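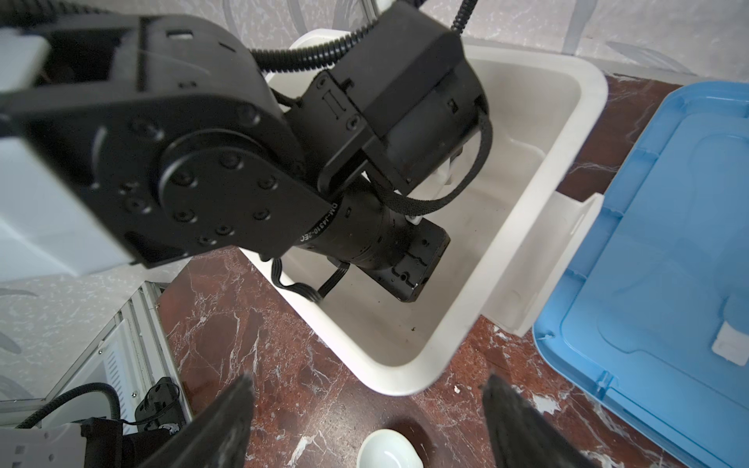
January, start 18:40. Clavard resurvey, loop closure.

Reduced the data for the Hagedorn loop again from the raw book. Length now 1032 m over the whole loop, horizontal misclosure 14.6 m, vertical 0.9 m. Vertical is fine. The horizontal figure is far too big for the instruments we used, so it is a blunder or a calibration fault and no amount of least squares will hide it. Adjustment switched off until this is sorted.

Checked first:
Declination applied once only. OK.
Tape zero. Broken end replaced before the trip, offset 0.10 m noted by Wiebke and already in the file. OK.
Station names at the junction. Brodar 17 and Brodar 17a are separate stations, the second one on the flake above the climb. Helmut tied in to 17a and booked it as 17. Corrected. Misclosure falls to 11.2 m.

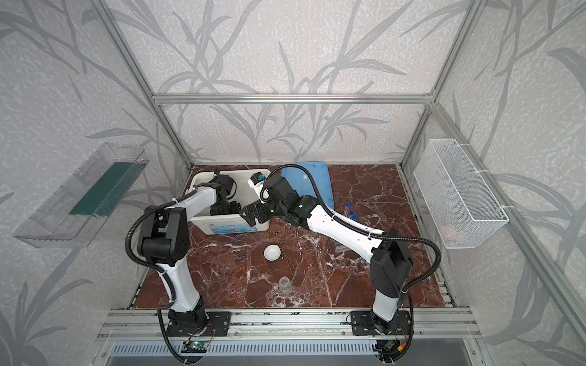 Next the compass. Foresights and backsights agree within a degree up to the bottom of the second pitch, then the spread opens to 3 or 4 degrees for nine legs and closes again. The nine legs are all Reinhold reading with the new helmet lamp. Battery pack is on the rear of the helmet, and on foresights in the low section he has his chin down and the pack almost over the instrument.

Tested it. Compass clamped on the brass post, target on the far wall, lamp brought in by hand:
50 cm, no change
30 cm, no change
20 cm, 0.5 degrees
10 cm, 3 degrees, sign depends on which end of the pack leads

Lamp on or off makes no difference, so it is the steel in the cell cans and not the current. The old lamp moved the needle by less than half a degree at 10 cm. Repeated with Marcela reading and me moving the lamp, same result.

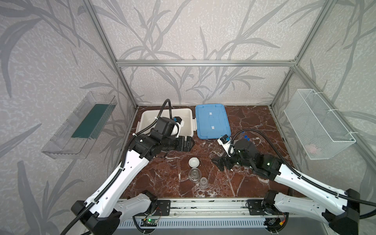
Action on the nine legs: backsights were read by Wumpini, who had the old lamp on, so I have taken backsights only and flagged the foresights as rejected. Misclosure after that 4.3 m, or 0.4 percent. Acceptable for crawling grade passage but I would like better. Two legs in the boulder choke have no backsight at all – Reinhold's knee was in the way according to the book – and they carry most of what is left.

Clino readings in the same stretch look unaffected.

To redo underground:
Both choke legs, foresight and backsight, old lamp.
One check leg at each end of the low section.
Permanent mark at 17a. The nail varnish is nearly gone. 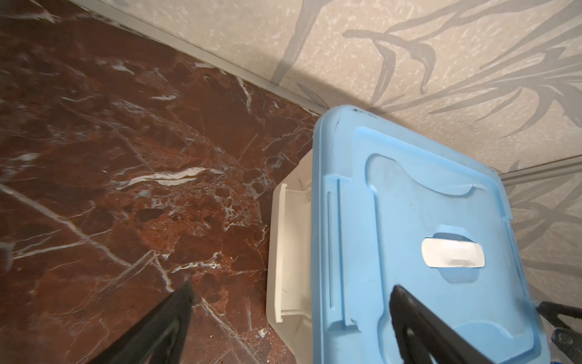
Cross-sections for the choke are sketched at 1:200 and the rest at 1:500, which Helmut wants redrawn at one scale before the plan goes on Workgate. Will wait for the new legs.

Distance from the end of the choke to the Brodar dig face is now 22 m on the plan, previously 31 m. Dig bearing should come round to 365 – no, 005. Misread my own sum, left the full circle in. Wumpini to check it against the draft plan.

Packed up 22:15. Compass still on the post, leave it there.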